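站内搜索 请输入关键词 搜索
打印本页 | 用电子邮件发送

Femov 项目进展报告（致 Kettler 基金）
Skollach 厨房油脂减排与下水管网维护

最后更新：一月

一、报告范围

本报告涵盖 Femov 项目自入户登记开始至去年十二月底的工作，重点是 Lallska 片区。上一份报告已说明立项背景和招标过程，这里不再重复。财务明细随附件另行提交，正文只写与预算有出入的部分。

项目的目标没有变动：减少居民厨房排入下水管的食用油和油脂，降低支管堵塞的次数，并把收集到的废油交给有资质的处理单位。Lallska 片区的管道多数埋设较浅，坡度小，冬季油脂容易在管壁凝结，几条支管在立项之前每年都要疏通多次，有两处曾经倒灌进底层住户的厨房。

二、入户登记

登记工作已经完成。Lallska 片区登记住户881户，比申请书中的预计要少，差额主要来自两栋待改造的楼，登记时已经没有人居住。登记内容包括厨房下水的接管方式、是否装有隔油装置、每周大致的煎炸次数，以及住户目前怎样处理用过的油。

登记表在使用中改过一次。第一版把“倒入水槽”和“冲入马桶”合并为一个选项，现场人员反映住户常常两种都有，分不开，后面分析时也看不出油是从厨房支管还是从卫生间立管进入管网的。修改以后两项分列，已经填完的表用电话补问。补问的回应率不高，这部分数据在附表中单独标出，没有并入总表。

关于处理方式，登记结果与管网养护单位过去的判断基本一致。多数住户知道大量的油不应倒进下水口，会等油冷却后装瓶或用纸吸掉，问题主要出在少量残油上，例如炒菜后锅底剩下的一层、盘子里的汤汁、罐头里的浸油。住户一般认为这点量没有影响，用热水和洗洁精冲走就算处理过了。热水把油带过存水弯，到了外面的支管又会冷下来，这个过程住户看不到，宣传中需要多讲。

三、收集点与收集罐

首批200个收集罐已经全部发放。收集罐带滤网和旋盖，住户把冷却后的油倒入罐中，装满后带到收集点换一个空罐。发放采取自愿领取的办法，先到先得，在两个星期内领完，仍有住户在等候名单上。第二批的采购已经询价，报价高于预算，原因是供应商把滤网改成了可拆洗的款式。我们认为可拆洗的滤网值得采用，拟从宣传费的结余中调剂，调剂申请见附件二。

收集点设在垃圾分类站旁边，共用遮雨棚和照明。选址时曾考虑放在超市入口，超市方面担心气味和地面油污，没有同意。现在的位置对住得较远的几栋楼不太方便，这几栋楼的换罐次数明显偏低。我们计划在春季试行流动收集，每月一次，由处理单位的车辆在回程时停靠，不另付车费。处理单位原则上同意，停靠时间还在商量。

换罐记录最初用纸质表格，雨天容易损坏，十月改为在罐底贴编号，由收集点值守人员录入。换罐记录只保存罐号、重量和月份，不记住户姓名。有住户担心用量数据会与收费挂钩，我们在告示牌上写明了数据的用途和保存期限，此后类似的询问减少了。

罐子的问题有两个。一是盖子的密封圈遇热变形，已经由供应商免费更换。二是部分住户把煎炸后的面渣一起倒入，滤网很快堵住，有人便把滤网取下来不用。处理单位对含渣量有上限，有一车废油因此被降级计价，损失不大，已在财务附件中列明。

四、管网监测

监测对象是Lallska片区的18个检查井，全部位于居民支管接入干管之前。检查工作由管网养护单位结合日常巡查完成，每月一次，内容是开盖观察、测量油脂层厚度，并在固定位置取样。厚度用刻度杆测量，同一个井由同一个班组负责，以减少读数习惯带来的差别。

到目前为止，多数检查井的油脂层比登记前变薄，变化在九月以后比较清楚。有几个井没有变化，其中一个反而增厚。养护单位核查后发现，增厚的那个井接有一家小餐馆的后厨排水，图纸上没有标出这条接管。餐馆不在本项目范围之内，情况已经转给市政主管部门，井的读数仍然照常记录，但不计入居民部分的汇总。

需要说明的是，现有数据只覆盖了一个夏季、一个秋季和冬季的开头，还没有经过完整的冬季。油脂凝结在低温时最严重，十二月的读数虽然比前年同月好，前年的数据却是养护单位按另一种方法估算的，两者不宜直接相比。我们在给 Skollach 市政部门的简报中没有使用下降百分比，也请基金方面在对外引用时注意这一点。

疏通次数方面，登记完成以后片区内没有发生倒灌，计划外疏通比往年少。养护单位提醒，去年春天刚做过一次高压清洗，清洗本身就会使后面几个月的情况变好，不能都算作项目的效果。我们同意这个意见。原定在今年春天进行的清洗，双方商定推迟到监测满一年以后再做，除非中间出现堵塞。

五、宣传与住户指导

宣传单印制3,000份，已通过信箱投递、收集点自取和学校发放三个途径用完。内容以操作步骤为主，正面是油的处理方法，背面是水槽的日常维护。印刷前请片区的几位住户试读，根据意见把“油脂皂化”“生化需氧量”等词都删掉了，字号也放大了一级。

宣传单背面的内容后来扩充为一份较长的住户指导，放在项目网页上。其中关于双槽水槽的一节改写得最多，主要文字如下。

刮净再洗。碗盘和锅进水槽之前，先用刮板或用过的纸巾把油和残渣擦掉，纸巾扔进厨余以外的其他垃圾。煎炸用油冷却后倒入收集罐，不要为了省事趁热倒。

两个槽分开使用。一个槽用来清洗，另一个槽用来漂净，油重的餐具最后洗。两个槽的排水通常在柜内汇到同一个存水弯，从哪个槽倒油结果都一样。

过滤网每天清理。网上的残渣先倒进垃圾桶，再用水冲洗滤网。滤网变形或者边缘翘起时应当更换，尺寸以排水口内径为准。

少用热水冲油。温水足够洗净已经擦过的餐具。排水变慢时先检查滤网和存水弯，不要直接使用强碱类疏通剂，塑料管件的接口可能因此受损。

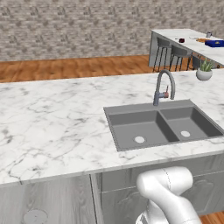
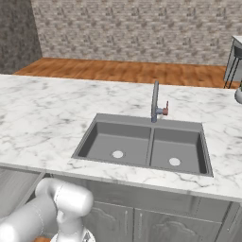
双槽水槽，两个槽各有排水口。

有住户在回访时提出，指导里要求两个槽分开用，可是片区里不少老房子只有一个槽，照着做就得另外备一个盆，盆放在哪里、漂洗的水怎么倒，文中都没有写；这位住户还说，与其讲得这么细，不如先把收集罐发够，家里等罐子已经等了两个月，油一直存在旧瓶子里。

这两条意见都已采纳。单槽厨房的做法已经补写，放在双槽一节之前，因为登记数据表明单槽住户占多数。等候名单上的住户可以先用自备的带盖容器送油，收集点备有漏斗和滤网，当场过滤后称重，容器由住户带回。这个办法从十二月开始实行，值守人员反映每次操作时间比换罐长，傍晚会有人排队，目前还可以应付。

学校活动办了两次，由 Lallska 小学的自然课老师安排在课内进行。内容是让学生比较温水和冷水里油的状态，并把宣传单带回家。学校希望下学期再办，提出把废油做成肥皂的演示。我们没有同意在课堂上使用碱液，改为建议参观处理单位，对方还没有答复。

网页的访问量不大，多数来自宣传单上的二维码。住户提问集中在三个方面：黄油和猪油能不能放进收集罐，罐子装不满可不可以换，搬家时罐子怎么办。前两个问题的答案都是可以，第三个问题的规定原来没有，现在定为交回收集点，押金制度不再考虑。

六、预算执行

支出总体在预算之内。与预算有出入的项目如下。

收集罐：首批按合同价结算，没有超支。第二批报价偏高，已在第三部分说明。

监测：低于预算。取样原定全部送外检，后来其中的常规指标由养护单位自己的化验室完成，只有复核样品外送。节余的部分希望留作冬季加测，不退回。

宣传：有结余。原计划制作的短片没有拍，参加试读的住户普遍表示不会看，制作费因此没有动用。

人工：略超预算。收集点的值守时间从下午延长到晚上七点，以照顾下班后才能来的住户。超出的部分由 Skollach 方面的配套经费承担，不申请增拨。

七、存在的困难

流动性较大的出租户难以覆盖。登记时在住的租户，到发罐时有一部分已经搬走，新租户不了解项目，收集罐留在橱柜里没有人用。我们同两家物业商量，把宣传单放进入住资料，一家已经照办，另一家要求先由业主方面确认。

处理单位的接收价格在秋季下调，合同允许这样做。收入本来就不列入项目的资金来源，影响有限，但如果片区以后要靠废油收入维持收集点，按现在的价格是不够的。项目结束后收集点由谁出钱，需要在今年上半年有一个意见。市政部门目前的想法是并入垃圾分类站的运行费，尚未形成文件。

图纸与现场不符的地方不止餐馆那一处。养护单位在巡查中又发现一条废弃支管仍有水流，来源不明，打算用染色的方法追查，需要入户配合，时间暂定在二月。

八、下一阶段安排

一月至三月继续每月监测，遇到连续低温时，对油脂层较厚的检查井加测一次。

第二批收集罐在调剂申请批准后下单，供货期为六周，到货后先发给等候名单上的住户，余下的留给距收集点较远的几栋楼。

流动收集春季开始试行，试行前在楼道张贴停靠时间。首次停靠以后根据到场情况决定是否保留。

对登记住户做一次电话回访，问卷沿用登记表中的处理方式一题，措辞不改，以便前后对照。补问过的住户单独编组。

监测满一年后与养护单位共同整理数据，先交基金和市政部门审阅，再在项目网页公布。

九、请基金答复的事项

收集罐第二批采购的预算调剂，见附件二。供应商的报价有效期到二月底，希望在此之前得到答复。

监测节余转作冬季加测的费用，见附件三。

下一份报告的提交时间原定为四月，拟推迟到五月，以便把三月的监测结果和电话回访的内容一并写入。如果基金的内部日程不便改动，我们仍按四月提交，监测部分届时只写到二月。

附件一：财务明细
附件二：预算调剂申请（收集罐）
附件三：监测费用说明
附件四：检查井月度读数及登记补问附表

打印本页 | 用电子邮件发送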